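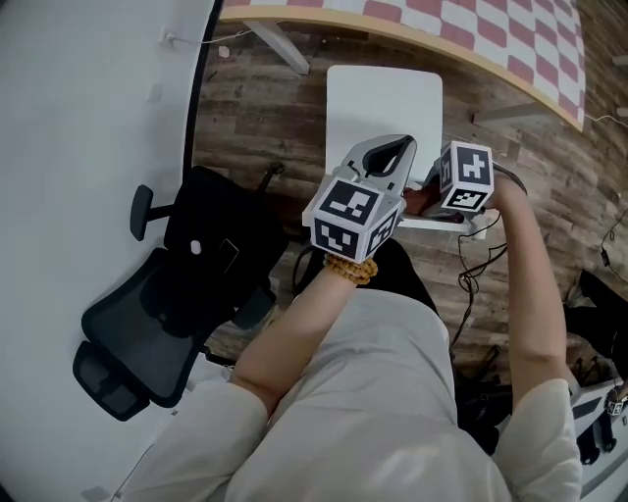 4.2 The second surface

Every household in the Briem sample owned a main table, and nearly every household apologized for it. Fewer mentioned the small one. In the Suvine inventory, which lists 3,416 pieces of furniture across 700 homes, low tables and stools are the category most often added by the interviewer after the householder had declared the list complete. People forget them in the way they forget doormats.

We call such a piece a second surface: anything flat, light enough to be moved with one hand, and kept within reach of a larger table. The definition is deliberately loose. An earlier draft tried to separate stools from side tables by height, and the two coders fell out over it for most of December. Figure 3 would have restarted the argument. The piece has a smooth white rectangular top with rounded corners and could be entered under either heading, so it now goes under one heading with everything else.

The large table in the same figure wears a checkered cloth in dusty pink-red and white. The small one has no cloth over the part of its top we can see. We found this division of dress repeatedly. Of the 58 homes visited for the close study, 23 kept a cloth on the main table through the day, and none of these had put one on the second surface. Asked why, householders tended to look at the stool as if it had been caught out. One said that a cloth would "make it a table," and declined to say what was wrong with that.

Cloths carry rank. A covered table is expected to receive guests, plates and the good scissors, and it must be cleared for them. The bare piece beside it has no such calendar. Respondents reported using theirs for sorting mail, shelling peas, changing batteries, holding a laptop charger off the floor, and standing on, the last usually confessed after some delay. Several described work that began at the large table and moved to the small one "for a minute," where it stayed until the following week.

Position matters as much as covering. In Figure 3 the white top runs away from the person toward the large table, whose legs show beyond it. The arrangement is close to what our floor sketches record as "tucked," meaning that the small piece is near enough to the large one to be taken for part of it. Tucked pieces were the ones left out of inventories. A stool standing alone in a hallway was nearly always listed, even when it was broken, and one was listed twice.

The Flelter scale of furniture attachment, applied in section 4.1, performs badly on these objects. It asks whether the owner would replace the item if it were lost. Most said no, and then described, at length and with some heat, the time it had been lent to a neighbor. We kept the low scores in Table 2 and advise readers not to believe them.

A further difficulty is color. White was the most common finish among second surfaces in the close study, and several owners said they had chosen it because it "goes with everything." The main tables were then covered in checks, stripes and fruit, which suggests that everything had not been consulted.

Gisunov Working Papers in Household Studies | Contact the editorial office | Copyright 2026 the authors | Back to top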